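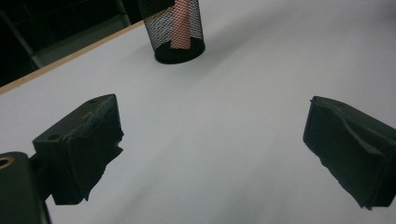 brackenfold replied:
wouldn't touch the worker count yet. If the same email goes out twice and both rows have the same job id, that's a visibility timeout problem. Job takes longer than the queue thinks it should, queue hands it to the next worker, both finish. What's your timeout set to in Feder?

pintsize_dev wrote:
Default, whatever that is. Never set it. Looking now.

ok so the docs say the default is 100 seconds. The invoice job builds a PDF and then sends it, most are done fast but the big customers take forever. Haven't timed those.

Setup again for anyone who skipped the first post. App is Prevano, internal billing thing, Postgres behind it. Feder for the queue, three workers, all hosted on Tipoki. Started getting complaints in April that people received the same invoice two times. Same PDF, same number, same everything. Not every run. Can't reproduce on my laptop at all.

brackenfold wrote:
Can't reproduce because you have one worker on the laptop and tiny test data, I bet. Put a sleep in the job longer than the timeout and start a second worker. You'll see it.

ohm_and_away wrote:
Disagree that it's the timeout. I had the exact same symptom on Tipoki and it was the deploy. They start the new container before the old one gets the stop signal, so for a bit you have both. If your scheduler runs inside the web process (does it??) then you get two schedulers and each one enqueues.

pintsize_dev wrote:
Scheduler is its own process. But yes same image.

ohm_and_away wrote:
Then you have two of them during a deploy. Check if the doubles line up with deploy times.

brackenfold wrote:
If two schedulers enqueued it there'd be two job ids. OP said same id in the log. Read the first post.

ohm_and_away wrote:
I did read it. OP said "looks like the same id", and pasted four lines with the id chopped off after the first dash. Could be anything.

pintsize_dev wrote:
Sorry, my log viewer truncates. Full ids below, this is from the last bad run

worker-b start job=inv-7f-ka customer=large
worker-c start job=inv-7f-ka customer=large
worker-b done job=inv-7f-ka
worker-c done job=inv-7f-ka

Same id. No deploy that day either, I checked.

brackenfold wrote:
There you go. Timeout.

ohm_and_away wrote:
Fine, for this one. I'd still fix the scheduler thing, it will bite you later.

quillback wrote:
Both of you are arguing about which way the duplicate gets in, when the job should survive a duplicate regardless. Any queue that does at-least-once will give you one sooner or later. Raise the timeout and it happens less often, which is worse in a way, you'll stop looking.

Make the send idempotent. Table called invoice_sends or whatever, unique index on invoice_id and period. First thing the job does is insert a row. Insert fails on the unique constraint, job exits quietly. Done.

pintsize_dev wrote:
And if the worker dies after the insert but before the mail goes out? Then the retry sees the row and quits and customer gets no invoice at all. My boss would prefer the double honestly

quillback wrote:
Status column. Insert as pending, flip to sent after the mail provider accepts it. Retry finds pending and old, takes it over. Finds sent, exits.

brackenfold wrote:
And how old is old? You just reinvented the visibility timeout in a table. Same bug, new home.

quillback wrote:
No, because you pass the row id to the mail provider as an idempotency key. If two workers do race, provider drops the second one. Assuming the provider supports that.

pintsize_dev wrote:
We send through Ferkton. Cant find anything about idempotency in their docs. There is a "client reference" field but it just says it's echoed back in the webhook.

ohm_and_away wrote:
Echoed back isn't deduped. Don't count on it. Write to support and ask.

tallow_ in reply to pintsize_dev:
Postgres advisory lock? pg_try_advisory_lock on the invoice id at the top of the job. Released automatically when the connection goes away, so a dead worker doesn't leave it stuck. No age guessing. Combine with the status column from quillback:

1. try lock, if you dont get it, exit
2. check status, if sent, exit
3. build PDF, send, set status to sent
4. unlock

Careful if you have a connection pooler in transaction mode in front, session locks do weird things there.

brackenfold wrote:
That's decent. Still leaves the gap between Ferkton accepting the mail and the status update but that's small and you can live with it.

One thing though, "exit" in step 1 can't mean success. If the second worker exits with success Feder marks the job done, and if the first one then crashes nothing retries it. Put it back with a delay.

tallow_ wrote:
good catch, yes. Requeue, not ack.

pintsize_dev wrote:
Ok trying this: advisory lock, status column, and timeout raised to something sane. Also splitting the PDF build into its own job so the send is short. No pooler here so should be ok.

pintsize_dev wrote:
Update 31/07/2021. Did the sleep test brackenfold suggested on the old code, got the double first try. Same test on the new branch, second worker logs "locked, requeue" and one mail comes out. Month end run is tonight so we'll see what the large customers do. Left the scheduler alone for now.

ohm_and_away wrote:
You're deploying before a month end run with the scheduler left alone. ok

pintsize_dev wrote:
Deployed this morning, scheduler doesn't fire until late. I did look, only one running.

Support at Ferkton hasn't answered yet. Will post if they do.

rindle wrote:
Same problem here but on MySQL. Would GET_LOCK do the same job or is that a different animal? Using Feder too, older version.

tallow_ wrote:
GET_LOCK is tied to the session as well so close enough. Takes a string name and a wait time, pass 0 for the wait. Start a new thread if it gets complicated, this one's long already.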